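Winter clothing collection at Wurnthorpe

The Stondlow Road hall opens again on January 6, 2022, and we will be taking in warm clothes for the Canosach winter store until the end of the month. Last year the store gave out coats and jumpers to families in Wurnthorpe and the villages on the hill side, and it ran short of children's sizes well before the cold weather ended. Parviz Jalali is running the sorting again and would be glad of help on any morning from 11.

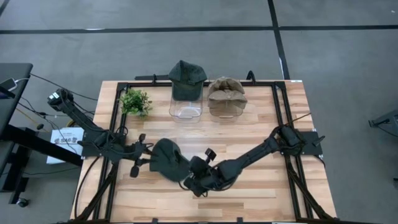 Coats are wanted most, in any adult size and for children from 2 upwards. Please check the zips and empty the pockets before you bring them in. Gloves should be in pairs and tied or pegged together. Hats are welcome too, and they don't need to be woolly: a plain cap like the dark green one on the table is fine, even crumpled, as we can press things into shape at the hall. We can't take shoes, bedding or anything with a strong smell of smoke.

Bags can be left inside the side door, up to 5 per household. If you have more than that, ring the hall first so that we can clear a rail. Anything left over in spring goes to the Lưu family's stall, which raised £25 for the hall heating in September. Tea is in the back kitchen for anyone sorting. Bring your own mug.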